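The bottom of the bin
Against the tidy-up industry

Every May, some time between the first warm weekend and the first visitor who plans to stay the night, a certain kind of household decides to get itself in order. Mine is one of them. This year I did it with a course.

The course is called Gundside and it is taught on Tuesday evenings above a shop in Traltasbridge. Its promise is that any room can be put right in 10 days if you sort it by what it calls 'settled homes'. A settled home is a shelf or a tub with one sort of thing in it. Balls go with balls. Anything that won't settle goes in a holding bin, to be emptied on the last day.

I have a good many doubts about this, and the first is the holding bin. By the fourth day mine held more than the shelves did. The course notes put this down to a lack of resolve. I put it down to the fact that most of what people own is one of a kind. What goes with a bicycle pump? What goes with half a chess set, when the other half is presumably in a box at somebody's cottage?

The second doubt is the shopping. Gundside sells nothing itself, but its reading list leans heavily on the Illés storage range, and the Illés catalogue runs to 651 items. I went through it over two evenings with a pot of tea. There are tubs for tubs. There is a tray whose job is to stop a smaller tray from sliding. A family that bought even a tenth of it would need a bigger house, and I suspect it would then need the course again.

My third doubt is about children, who are meant to take to all this like ducks to water. The parents I spoke to in the break were not so sure. Children sort very well for an afternoon. After that they want one big thing they can throw everything into, and then lean over and rummage. 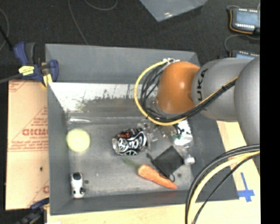 I'm on their side. A big plain bin with a ball and something like a small toy at the bottom asks very little of anyone. You can see what's in it. Putting things away takes one movement, and if the sides get scuffed, well, they were only ever the sides of a bin.

The people at Busutwood, who run a rival evening across town, would call this giving up. Their own method has 4 stages and a wall chart. I went along once and found the hall's cupboard wouldn't shut.

Gundside did get my hall table clear, I'll say that for it, and it has stayed clear for some weeks – apart from the keys, the post and the bicycle pump.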